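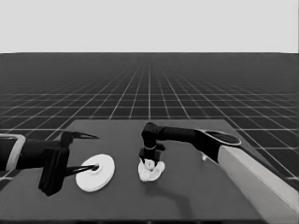
Carkton Fellowship – Prayer and Pastoral Care Team

Home | Magazine | Groups | Prayer | Give

Learning to Wait Together
By Fiorella Mancuso

When Domnica Coman started the early prayer hour in March, 2 people came. She had chosen Psalm 130 for the first morning and kept to it for the whole month. "I wait for the Lord, my soul waits," she read, and then they sat without talking until it was time to leave for work.

The hour now draws 64 people across the week, in Carkton and at the smaller meeting in Velta. The pattern has stayed the same. There is one psalm, a long silence, and prayer for anyone who asks.

Floarea Radu joined in the spring while her husband was in the hospital. She had been angry with God and did not want to be told to cheer up. "I could come in and say nothing," she says. "Some mornings that was all the prayer I had." Her husband is home, though still weak, and she comes twice a week.

Silence does not suit everyone. Olga Sequeira found it hard to sit still and nearly gave up. Domnica suggested she write down one line of the psalm and carry it in her pocket – she still does this, and has filled most of a notebook.

The team also keeps a book of requests. It holds over 190 entries, many of them about children who have left the faith, or work, or sleep. Answers are written in the margin when they come. Plenty of the margins are blank, and the team goes on praying through those pages in order.

Domnica plans to begin Psalm 27 next. The Velta group will stay with Psalm 130 a while longer, at their own request.

Contact the prayer team | © 2024 Carkton Fellowship | Back to top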